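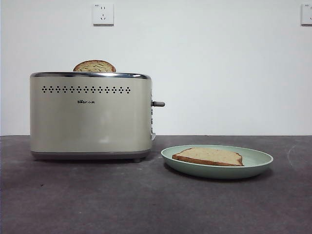
Toasting Thick-Sliced Bread Evenly

Soft, rich breads such as brioche brown faster than plain sandwich bread because of the butter and sugar in them. The setting you use for an everyday loaf will usually be too high.

What you need
Two slices of bread
A two-slice toaster
A plate

Steps

1. Set the toaster on a flat counter, clear of curtains and paper towels. Empty the crumb tray if it has been a while.

2. Cut the slices to the same thickness, a little narrower than the slot. Bread that has to be forced in will tear or jam.

3. Stand one slice in each slot with the crust side up. The bread should drop in under its own weight. 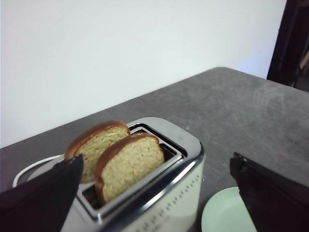
Both slices in their slots, rounded crusts at the top.

4. Turn the dial to a low setting. On a dial numbered up to 7, start at 2. Press the lever until it catches.

5. Check the color when the toast pops up. If it is still pale, run it again on the lowest setting and stay close by.

6. Lift the slices out by the top crust and lay them flat on the plate, side by side. Stacked toast goes limp.

If a slice gets stuck, unplug the toaster and let it cool before working the bread loose. Do not use a knife or fork.

For frozen slices, use the defrost button if there is one, or add one step to the dial.

Filed under: Breakfast, Cletwood Kitchen Basics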